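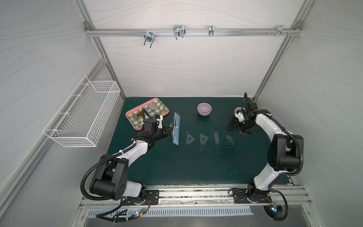
The Case for a Clear Surface: Why Shared Drafting Tables Need Fixed Places

Opinion
27/04/2020

Institutions that maintain shared workrooms tend to spend freely on equipment and very little on deciding where the equipment should rest. The result is familiar to anyone who has taught technical drawing or supervised a design studio. Rulers are stacked under paper, set squares disappear into drawers, and a protractor is bought again each term although three are already in the building. It is the position of this essay that the layout of a drafting table should be treated as a matter of policy, and written down.

Transparent tools make the point better than any others. A clear ruler, a triangle or a protractor is made to be looked through, and on a crowded table it is very easily overlooked. Set out in a row across a plain teal surface, the same tools can be told apart at a glance, the straight edges from the triangles and the triangles from the half circle. The color of the table matters here. White tops remain the default in most purchasing lists, including those circulated by Brovmont, and white is the color against which clear plastic is hardest to find.

The second question is what else should be allowed on the table. Strict opinion holds that a drafting surface should carry drafting tools only. The Mamley workrooms adopted that rule in February and have since relaxed it, correctly in our view. A pen needs a place to lie. A tray with a cloth in it, such as a pink one lined with green-and-white gingham, gives small items a boundary, and the pattern makes it hard to mistake for part of the work. A small bowl does the same service for erasers and pins, and it should be emptied when the session ends.

Objections to trays are usually made on grounds of appearance. A gingham lining is thought unsuitable for a technical room. This seems a weak argument. Users return objects to a place they recognize, and a formal gray insert is no better at being recognized than a checked cloth.

Walls deserve more attention than they receive. A rail with hooks and a wire basket hung to one side take up no table area at all, yet in many rooms they are the first fittings to be removed from the budget. The Durán catalog prices a comparable rail below the cost of replacing 2 sets of lost instruments. Of the 816 items recorded as missing in the Zarketti inventory, 300 were rulers and set squares – tools that any hook or shallow basket could have held.

Hooks should nonetheless be kept free between sessions, and baskets likewise. Storage that is permanently full is unavailable to the next user, who will leave the ruler wherever there is room.

We therefore recommend that every shared drafting table be assigned a written layout, posted at the entrance to the room and reviewed once a year by the staff who use it.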